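Ondgate Community Forum > Home and Household > Furniture and Repairs

Thread: Oil or varnish for a round dining table that gets used every day?

fenlandjoan
Posted May 2, 2021

We've had a round dining table for years and I've finally decided to refinish the top myself. It gets used for every meal, plus homework and the odd jigsaw. It came to us with a finish on it and I don't know what kind. It has a few dull patches now where plates go down, and one white ring from a teapot.

My sister has a dark round one with a strong grain and I'd like mine to end up near that colour.
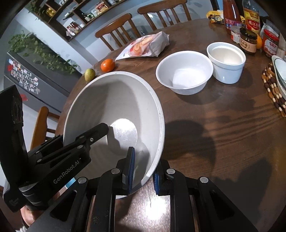
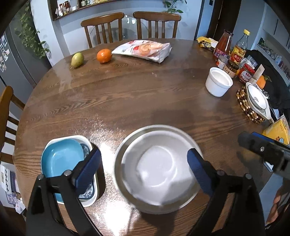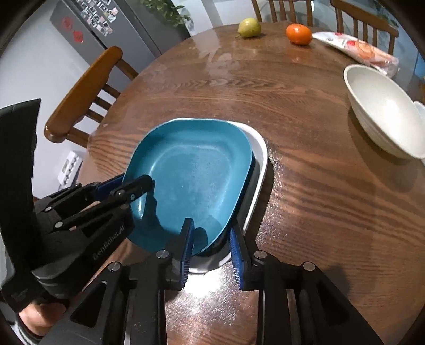
I've got two quotes from people who do this for a living. One was £235 for a clean, sand and oil. The other was £572 for a full strip, stain and lacquer, and they'd have the table for three weeks. I'd sooner do it myself if it isn't beyond a careful beginner.

Questions are:
Oil or varnish for daily use?
Do I need to take the old finish right off?
Will the white ring come out when I sand, or does it need something first?

tobermory_k
Reply

Varnish. Polyurethane, satin, three coats, thinned for the first one. I did ours nine years ago and it has had two children and a lot of paint on it. It wipes clean and that's the end of it.

You do need to take the old finish off if you don't know what it is. New varnish over old wax will peel.

The white ring is usually moisture in the finish and hasn't reached the wood. If you're stripping it anyway, the ring goes with the finish.

Saarinen
Reply

I disagree on the varnish. It's fine until it gets a deep scratch, and then you can't mend one spot without it showing, so you end up sanding the whole top again. With hardwax oil you rub down the bad patch, put a bit more on and buff it. I do mine once a year in spring and it takes an evening.

For a beginner oil is also much easier to put on. Varnish picks up dust and shows every brush mark.

tobermory_k
Reply

Once a year, every year, is a lot of evenings. And oil doesn't stand up to hot dishes or curry. My brother in law has an oiled one and there's a yellow stain on it that has been there since the first week.

Saarinen
Reply

Turmeric will stain varnish too if it sits overnight. A hot casserole straight on the table will mark any finish you can buy. Use a mat.

dormouse77
Reply

Before anyone sands anything, is it solid or veneered? Look at the underside and at the edge. If the grain on top carries on down over the edge as end grain in two places on the circle, it's solid. If there's a separate strip going round the rim, it's likely veneer. Some veneer is thinner than you'd think and a power sander will go through it in seconds. I did this to a sideboard and there is no way back from it.

fenlandjoan
Reply

Thanks all. I've been under it with a torch. There's a strip round the edge and underneath it's a different, plainer wood. So veneer, I suppose? There's also a paper label that says Rosero and a number I can't read.

dormouse77
Reply

Veneer then. Put the sander away. Use a chemical stripper, a plastic scraper and then hand sand very lightly with the grain, 180 and then 240. Stop as soon as it feels smooth.

Find out what's on it first. Pick a spot underneath where the same finish has run over the edge, or somewhere on the top that doesn't show. Dab a bit of methylated spirit on with a cotton bud. If it goes sticky after a minute or so, it's shellac or French polish. If nothing happens, try cellulose thinners on another spot. If that softens it, it's lacquer. If neither does anything it's probably polyurethane.

UrhoM
Reply

I'd add one thing to the above. If it does turn out to be shellac you may not need to strip it at all. Shellac melts into itself, so you can clean it, go over it with a rubber and a fresh thin coat, and the dull patches go. I've done this on chairs and a writing desk. It's a nice finish but it isn't tough, and spirits will mark it, so I would think about whether you want it on a table for daily meals.

Window open and gloves on for the thinners.

Urho Mäkelä

marshlane_pete
Reply

What does the £235 one include? That seems low for a table with a veneer top. I paid more than that for a smaller one and it was only cleaned and waxed.

fenlandjoan
Reply

It's a man who works from his garage. He hasn't seen it, I only sent him the width. He said if there was much staining it would be extra.

marshlane_pete
Reply

I'd ask him whether he uses a belt sander, and tell him it's veneer before he comes.

hatpin
Reply

Can I ask about colour? You said you want it darker. If you strip it you'll see what the bare veneer looks like and it may be a lot paler than you expect. Stain goes on before the oil or the varnish. Some hardwax oils come tinted but I found the colour patchy on veneer. I used a water based stain from Zulari in dark walnut and it came out darker than the tin. Wipe the top over with a damp cloth the day before, let it dry, then knock back the raised grain with very fine paper. Otherwise it goes rough when the stain hits it.

Saarinen
Reply

I wouldn't use water based stain on old veneer. If the glue underneath is animal glue, water can lift it. Spirit based is safer.

hatpin
Reply

Mine didn't lift, but it wasn't very old. Fair point if hers is.

tobermory_k
Reply

How old is it, Joan?

fenlandjoan
Reply

No idea. We bought it second hand for £40 from a house clearance. My husband thinks 1970s. The legs unscrew, if that tells anyone anything.

dormouse77
Reply

Screw-off legs and a paper label sounds right for the 70s. In that case the glue is probably modern enough and either stain would do, but try it on the underside of the rim first and leave it a couple of days.

marshlane_pete
Reply

Taking the legs off is a good idea in any case. Put the top on two trestles with an old blanket, at a height where you don't have to bend. I did mine on the floor and couldn't stand up straight until the Wednesday.

fenlandjoan
Reply

Did the test. Meths did nothing. Thinners made it go tacky and a bit came off on the cotton bud, light brown. So lacquer?

dormouse77
Reply

Yes, lacquer. Stripper will take that off easily. Do a quarter of the top at a time so it doesn't dry on you. Clean off with white spirit and wire wool, the finest grade, always along the grain. Leave it overnight before you sand.

UrhoM
Reply

White spirit is right for some strippers, but others want water. Read the tin. I got this wrong once and the new finish stayed soft for a fortnight.

fenlandjoan
Reply

I'll read the tin. I've cancelled the garage man and ordered stripper and 2 small tins of spirit stain to try, one dark and one in between. Still haven't settled on the top coat. My husband wants varnish because he puts his mug down anywhere. I'm leaning to oil as I think I could manage the patching.

tobermory_k
Reply

Your husband is right.

Saarinen
Reply

Whichever you choose, don't put anything hot or heavy on it for the first fortnight. It feels dry long before it's hard. And with oil, lay the used rags flat outdoors to dry before they go in the bin. Screwed up in a heap they can heat up and catch fire.

hatpin
Reply

Felt pads under anything that lives on the table, too. Pottery with an unglazed foot is the worst for scratches. I rub mine with fine wet and dry paper before they go near wood.

fenlandjoan
Reply

Good tip, I have several of those. Stripper should come on Thursday and I'll start on the first dry day after that. Does anyone know if the rim strip needs doing separately or can I just carry on over the edge?

dormouse77
Reply

Do the rim first, with less stripper, and tape round the underside so it doesn't run.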